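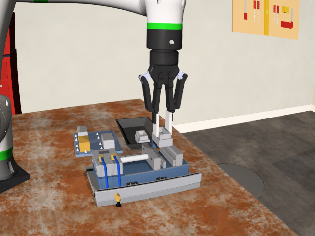 How Do People Decide About a Dam?

A dam is a big wall built across a river. Water piles up behind it and makes a lake. The lake can store drinking water, and the falling water can be used to make electricity. But a dam also changes the land around it for a very long time. That is why people often argue before one is built.

This page follows a plan for a dam near a small town called Malholm.

Who wants the dam?

A company called Zovance wants to build it across the Fahy River. The company says the dam would make enough electricity for Malholm and for Trenard, the next town down the river. Power made from moving water is called hydropower. It does not burn coal or gas, so it puts less smoke in the air.

The dam would cost a lot of money. Zovance does not have all of it, so the company has asked a bank for a loan. A loan is money you have to pay back, usually with some extra on top. The extra part is called interest.

Who does not want it?

Some families live in the low part of the valley. If the dam is built, 30 homes will be under the new lake. The people in them would have to move. They would be paid for their houses, but many of them say they do not want to leave.

Hawi Tefera grows beans and onions next to the river. "They can give me another field," she says. "It won't have the same soil, and I've spent years on this soil."

People who fish are worried too. Some kinds of fish swim up the river to lay their eggs, and a wall stops them. Builders can add a fish ladder, a set of small pools like stairs that fish can jump up. Fish ladders work well for some fish and badly for others.
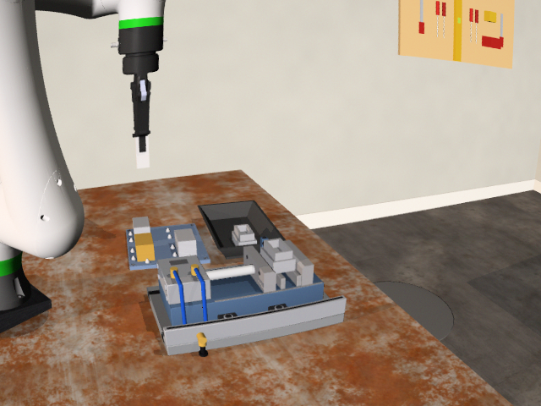 What can people do if they disagree?

They can do quite a lot, and you don't have to be a grown-up for most of it.

Sign a petition. A petition is a letter that many people put their names on. The one in Malholm has 1014 names so far.

Go to a public hearing. At a hearing, anyone who lives nearby can stand up and speak. In Malholm each speaker gets 3 minutes. The next hearing is in December.

Write to the bank. Banks often have rules about what they will lend money for. If a bank thinks a project will hurt people or wildlife too much, it can say no, or it can ask the company to change the plan.

Write to the mayor. The mayor of Malholm is Palesa Le Roux. She has written an open letter asking for the dam to be made lower. An open letter is sent to one person or group but printed where everyone can read it. A lower dam would make a smaller lake and less electricity. 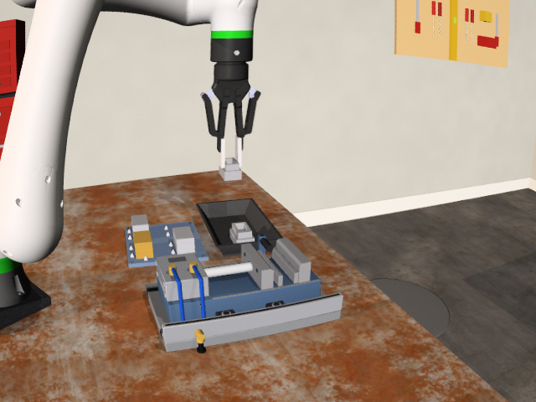

Who makes the final choice?

The state government does. Before it chooses, scientists have to write a report called an environmental impact statement. It lists the plants and animals in the valley and says what the dam would do to them. It also has to look at other ways to get the same power, such as wind turbines or solar panels.

The government can say yes, say no, or say yes with rules attached. One rule might be that Zovance must let some water through all year so the river below never dries up. If either side thinks the choice broke the law, they can ask a court to look at it.

Words to know

Hydropower: electricity made from moving water.
Interest: extra money paid back on a loan.
Petition: a request signed by many people.
Public hearing: a meeting where people can speak about a plan.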